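Jovside Miniatures Circle
Meetings | Members | Workshop | Library | Contact

Club > Meetings > Minutes > January

5 min read

Minutes of the January meeting

The meeting was opened at 7:10 in the evening by Kolbrún Vigfúsdóttir, who was in the chair and also wrote these minutes. 13 members were present. Two members had sent their apologies before the meeting.

1. Minutes of the previous meeting

The minutes were approved with one correction. Under the item on wallpaper, the scale was written as 1:12, but the talk was on 1:24 paper. The corrected text is now in the folder.

2. The lending boxes

The club has 24 lending boxes with furniture, lamps and small kitchen goods. Four boxes came back after the holidays with parts missing. From box 9 we miss the two brass candlesticks and one bed knob. From box 17 we miss the complete tea tray. The members who borrowed these boxes were asked by e-mail, and one of them has already found the bed knob in her own dollhouse.

There was a discussion if we should ask for a deposit. Three members were in favor. The others thought that a deposit would keep new members away from borrowing. It was decided to put a printed list inside every lid, so that the borrower can check the contents when taking the box and again when returning it. The lists will be made before the next meeting.

3. The Drorkwood house

The large house with the name Drorkwood, which the club received last summer, is still without a roof on the east side. The work group reported that the shingles have been cut and stained, but the stain became darker than on the west side. Some members like the difference and say that an old house would look so. Others want both sides equal. After a vote, nine to four, it was decided to stain the west side once more.

The staircase has been glued in again. The third step from the top is a little too high and this will stay as it is, because the glue cannot be opened without breaking the rail.

The work group asked for a decision on the kitchen. The choice is between a wood stove and an electric stove from the fifties. The chair reminded everybody that the house was built as a 1930s house. The decision was moved to the next meeting - the members who have a stove to offer are asked to bring it.

4. Lighting

The club tested two light sets for the Drorkwood house, one from Voltier and one from Weldu. The Voltier set has a warmer light and thinner wires, which are easy to hide under the floor paper. The Weldu set has better plugs, but the lamps in the bedroom looked too blue for most of us. It was agreed to buy the Voltier set. One member said that the transformer makes a small noise, and she will bring a longer cable so that it can stand behind the table.

5. Money

The balance at the end of the year was 516 dollars. The winter sale of spare parts brought in 121 dollars, and this is included in the balance. The light set will be paid from it. The yearly fee stays the same.

6. Questions from members

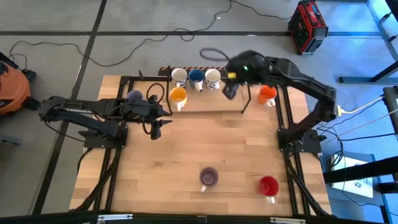
Can members borrow a lending box for longer than one month?
A box can be kept for a second month if no other member has asked for it, and the borrower must write this in the lending book.

One member asked if children's dollhouses of plastic may be shown at the spring exhibition. The chair answered that the exhibition is open for all dollhouses and that we have shown plastic ones before. They will get a lower table, where children can see inside.

Another member has a room box which she cannot finish and wants to give away. It has a window seat and a parquet floor, but no front glass. Those who are interested can write to her directly.

7. Other matters

The key to the glass cabinet has been copied. The old key was bent and should not be used anymore.

Please do not put wet brushes in the drawer with the fabric samples. Two pieces of the striped silk have been spoiled.

The meeting was closed at 8:45. At the next meeting we will take the stove decision first.

Written by Kolbrún Vigfúsdóttir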